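Hellberg Linen Service opens second towel line in Clarkberg

Local laundry will wash, fold and deliver towels for pools, clinics and short-stay rentals from August

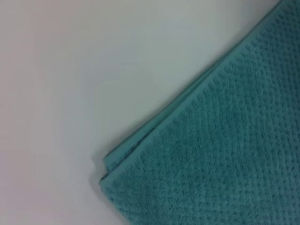
A teal towel with a hemmed border and raised-nub texture, folded over at the corner.

CLARKBERG – Hellberg Linen Service will begin running a second towel line at its Clarkberg plant in August, adding room for smaller customers who until now have been on a waiting list.

The line takes in 2,172 square feet at the back of the existing building and will handle towels only. Sheets, tablecloths and uniforms stay on the original floor. Hellberg currently supplies 148 customers in the region, most of them motels, swim clubs and physiotherapy clinics.

"We kept getting calls from people with four or five rental units who were doing it all at home in a household washer," said Marloes Verhoeven, general manager. "We couldn't take them on without making our regular accounts wait. Now we can."

Customers on the new line can choose white or coloured towels. Coloured loads are sorted by shade and washed apart from whites. Textured terry is dried on a longer, lower cycle than flat-woven cloth, and each piece is checked at the hem before it is folded.

Folding will be done by hand. Kobina Laryea, who supervises the finishing tables, said the plant tried machine folding on bath sizes last winter and went back to tables for anything with a heavy border.

"A thick hem wants to creep on you," Laryea said. "You line up the edges, smooth it out from the middle and fold again. A person who has done it for a month is quick at it."

Towels with pulled loops or open hems are set aside for the mending room. Those past repair are cut down for cleaning cloths and sold by the bundle at the front counter.

Hellberg has hired eight people for the line and expects to hire again before the holiday season. Training is paid and takes 2 weeks. Shifts start at 6:30 a.m., with a later start available for parents of school-aged children.

The company will wash some 2,297 towels a day on the new line once it is fully staffed. Pickup and delivery are included within the Clarkberg town limits – customers outside town pay a flat fee per stop.

Rental owners and small businesses can ask for a quote at the Hellberg front counter, weekdays until 4 p.m. Sample towels are available to take home and wash before ordering.

Media contact: Zinash Kahsay, Hellberg Linen Service, Clarkberg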